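Kaja Raudsepp has folded linen at Trulitis for 23 years, and she has heard the promises before. First it was the new presses, then the tracking tags. Now it is robots, supplied by Mornovier and meant to be sorting and folding by September.

"They said it would take the strain off our backs," she says. "Fine. My back is still here - ask it."

On a good shift she gets through 187 sheets. The machines manage nearly 30, and someone has to stand by while they do it.
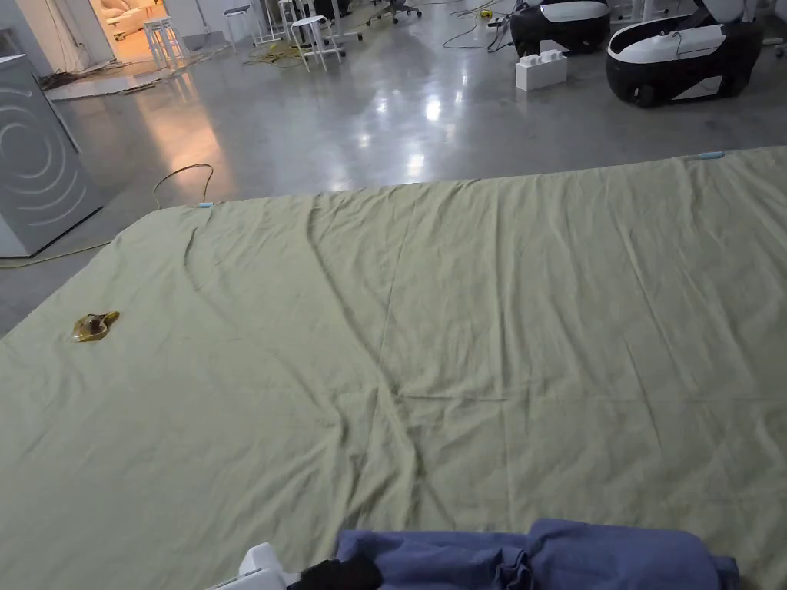
A pale green sheet spread on the concrete floor, with a gripper on the blue cloth in front.

Birutė Lapiņa, who runs the floor, is more hopeful, though not by much. She says no jobs will go. Will she put that in writing? "I can't speak for the owners."

Raudsepp's own work has changed already. She spends 60 minutes of each shift on the robots, at the same pay. "I used to fold," she says. "Now I watch folding, and then I fold what's left."

The contract comes up for review after the summer. She hasn't been asked for her view.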